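The grey that would not stay grey

6 June 2024
By Tsung-han Poon

When Ener moved its office into the old Cernico print works in March, the one thing the staff had agreed on was the colour of the walls. They wanted pale grey. They had seen it in a brochure and liked it. By the end of the first week, people on the north side were complaining that their room was blue, while the people across the corridor thought theirs looked like weak tea.

It was the same paint, from the same batch. The decorator brought the tins back to show them.

Grey is one of the hardest colours to choose, and it is also one of the most popular. Greco, the small paint maker that supplied the job, keeps 2,138 recipes on its books, and its colour mixers will tell you that the greys bring in more queries than all the rest put together. Customers rarely ring up about a red. They ring up about a grey that has gone green.

The reason is simple enough. Very few paints sold as grey are made with only black and white. Most have a little of something else in them, often ochre, umber or blue, and in a strong colour you would never notice it. In a pale grey there is nothing else for the eye to hold on to, so a small amount of blue or yellow shows. Daylight from the north is cool and brings out the blue. Evening sun does the opposite. A lawn outside a large window can throw green on to the ceiling.
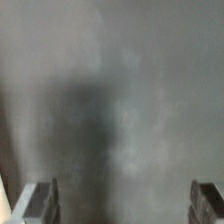
Lamps make it more difficult still. A bulb sold as warm white will pull a grey towards brown, and two bulbs with the same label from different makers may not match each other. At Ener the corridor had old fittings at one end and new ones at the other, and the wall between them seemed to change colour halfway along. Replacing the old fittings cost less than a second coat of paint would have done.

The usual advice is to try a sample first, and it is good advice, but most people do it badly. They paint a patch straight on to the old wall, where the colour already there affects how they see the new one. Trurnesetti, a decorating firm that works mainly on older houses, paints its samples on lining paper, 60 centimetres square, with two full coats and a white border left all round. The sheet is then moved about the room over a couple of days — behind the door, beside the window, low down near the skirting.

Low down matters. The bottom of a wall takes its light from the floor, and a dark carpet will make it look heavier than the top.

Ener has kept its grey. The north rooms have been given warmer lamps, and the complaints have mostly moved on to the heating. The tea-coloured room is now used for meetings, and the decorator has left half a tin in the cupboard for touching up.

Last updated: 6.15pm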